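검색어를 입력하세요 검색

3.2 거실 좌석 직물의 색과 체감 밝기

본 절에서는 좌석 직물의 명도가 저녁 시간대 거실의 체감 밝기에 미치는 영향을 다룬다. 조사는 9월에 Messina 주거단지의 128세대를 대상으로 하였고, 이 가운데 83세대가 어두운 색의 직물 소파를 사용하고 있었다. 응답자는 오후 8시에 평소 쓰는 조명만 켠 상태에서 실내 밝기를 평가하였다. 설문 문항은 Daneshvar의 척도를 거실 환경에 맞게 고친 것이다.

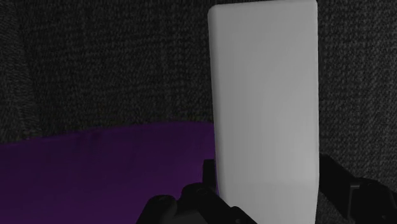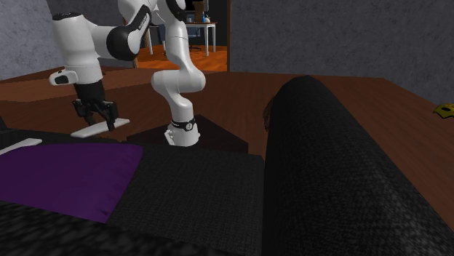
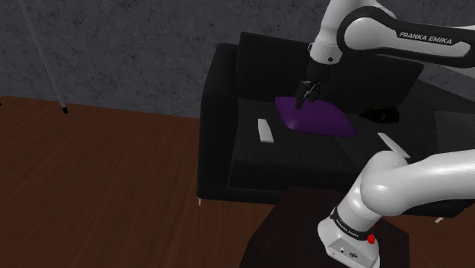
그림 4. 어두운 색 직물 면이 포함된 실내 렌더링

어두운 직물을 쓰는 세대는 밝은 직물을 쓰는 세대보다 조명을 하나 더 켜는 경향을 보였다. 차이는 벽의 색에 따라 달라졌다. 벽이 흰색이면 직물의 영향이 작았으나, 그림 4의 세 번째 렌더링처럼 검은 소파와 짙은 회색 벽이 함께 있는 조합에서는 체감 밝기 점수가 가장 낮았다. 같은 렌더링에 보이는 적갈색 계열의 나무 바닥은 점수를 조금 높였지만 벽의 영향을 상쇄할 정도는 아니었다. 이러한 조합에 해당하는 세대는 약 44세대였으며, 그중 12세대는 이미 보조등을 추가한 상태였다. Rozīte는 직물의 짜임이 굵을수록 같은 색이라도 더 어둡게 평가된다고 보았으나, 본 조사에서는 짜임의 굵기를 따로 측정하지 않았다. 직물 표본의 반사율은 Stomosar 측정기로 구하였고, 결과는 3.3절에 싣는다.

최종 수정: 9월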